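Menthorpe recrute : démonstrateurs et démonstratrices pour robots peu dégourdis

Vous savez ramasser un objet mou sans l'écraser ? Félicitations, vous avez de l'avance sur nos machines. Pour le projet Clullik, nous cherchons des personnes prêtes à montrer les gestes à domicile, une pince dans chaque main.
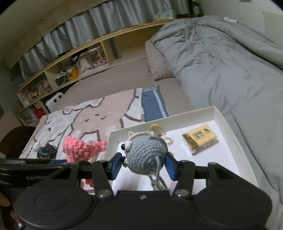
Prise d'un petit jouet au crochet au-dessus du plateau blanc.

Le travail : saisir, déplacer, reposer, recommencer. L'objectif de la campagne est de 3000 démonstrations ; il en manque 1108, et les pelotes ne se rangeront pas toutes seules – pas encore, en tout cas. Vous travaillez chez vous, sur un lit, une table ou un tapis, avec vos propres objets. Les gestes hésitants sont acceptés, les gestes bâclés aussi, à condition de les signaler. 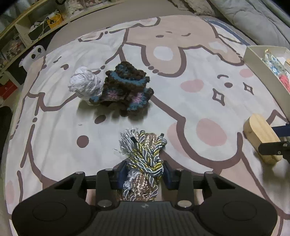 Cordon tressé à gauche, bloc de bois à droite : exercice à deux pinces.

Profil : patience, poignets solides, aucun diplôme requis. Formation d'une matinée à Vonstead, matériel prêté contre caution.

Indemnité : 900 euros pour la mission complète, en mai.

Candidature : quelques lignes et la liste de vos bibelots, à l'accueil de Menthorpe, référence 2716.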